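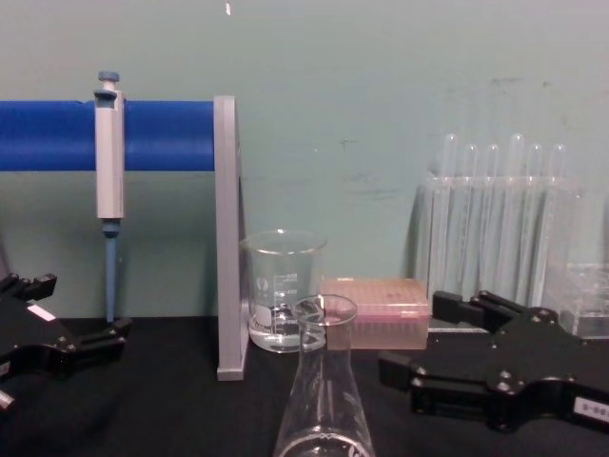 Teaching two arms to share a bench
27/09/2025

Noémie Arsenault spent most of her first winter at Costigan watching a robot miss a beaker.

"It would get the pipette off the holder without any fuss," she says. "Then it would come down a centimetre to one side of the glass and carry on as if everything was fine. It did the whole routine very neatly into thin air."

Arsenault leads the bench automation work at the Costigan lab, where her team has been testing a training method they call Westivura. The name came from a street one of them used to live on. The method is for robots with two arms, and it deals with a narrow question: when you show a robot how to do a job by guiding its arms through it, which parts of what you showed it should it copy closely, and which parts can it work out for itself?

The usual approach treats every moment of a demonstration the same. Arsenault thought that was wasteful. A person guiding the arms through a transfer will wander a bit on the way to the tip box. The path doesn't matter much. The last little stretch, where the end of the pipette has to line up with a tip, matters a lot.

"We were asking the model to learn our wandering," she says. "It got very good at our wandering."

Westivura splits each demonstration into loose and tight stretches. The person doing the demonstration marks them with a foot pedal: down for tight, up for loose. During training, errors in the tight stretches count for more, and the loose stretches are allowed to vary as long as the arms stay clear of each other and of the glass. The pedal came out of a box of sewing machine parts. Arsenault says they tried to find the tight stretches automatically for several months before giving in and asking people to press something.

"I wanted a cleverer answer," she says. "The pedal worked the first afternoon."

The task they settled on is an ordinary one. The robot takes a single-channel pipette from its holder, fits a tip, draws liquid from a beaker and puts it into a test tube in a rack. One arm handles the pipette and the other steadies whatever needs steadying. Anybody who has done a first-year chemistry course could do it half asleep, and she says that was the appeal.

Glass was the hard part. Clear beakers, clear tubes and a clear rack give a camera very little to go on, and the reflections move when the arms do. Some groups get around this by putting coloured tape on everything. Arsenault's group decided against tape.

"If you tape it, you've made a robot that can see tape," she says. "The people who'd want this have cupboards full of plain glass. They aren't going to tape it for us."

They collected 3355 demonstrations over the project. Of those, 2000 were used for training the main model, and the rest were kept for testing or thrown out. Quite a few went in the bin because the pedal had been pressed late. People get absorbed in the arms and forget their feet, she says, and left-footed people seemed to hate the whole arrangement until somebody moved the pedal to the other side.

The same demonstrations were then used to train a second model with the pedal marks removed, so the two could be compared on equal terms. Both were run on the same bench with the glassware moved between attempts. The marked version fitted the tip and reached the right tube more often, and the gap was widest when the rack had been shifted or turned. When nothing had been moved, the two were close to even. Arsenault is careful about that last part.

"If your bench never changes, I wouldn't bother with any of this," she says. "Bolt everything down and save yourself the trouble."

There was one result the team hadn't expected. The marked model was slower. It took its time in the tight stretches, as the people had, but it also paused before them. On the recordings the arm holding the pipette comes to a near stop above the tip box and then goes down. Nothing in the training told it to do that directly. Her best guess is that people hesitated for a moment while they pressed the pedal, and the model picked up the hesitation along with everything else.

She hasn't tried to remove it yet. A colleague at Clorgate, where the method is being repeated on a different pair of arms, thinks the pause helps the cameras settle. Arsenault isn't convinced, and the 2 groups have agreed to test it separately and swap notes in October.

Asked what still goes wrong, she has a list ready. Tips go on crooked and the robot doesn't notice. An arm will sometimes brush a flask it had no reason to be near. The model has no idea of volume, so it can't tell a good draw from a mouthful of air. That last problem is being handed to Anusow, a small software project down the hall that reads liquid levels from video, and she expects it to take a while.

She is also asked, fairly often, whether the lab now lets the robot do its pipetting.

"No," she says. "We do our own. It's quicker, and I know where my elbows are."

The team plans to release the demonstrations with the pedal marks included, late presses and all. Arsenault wants other people to see how messy the marking was, and to try it with something better than a sewing machine pedal if they have one.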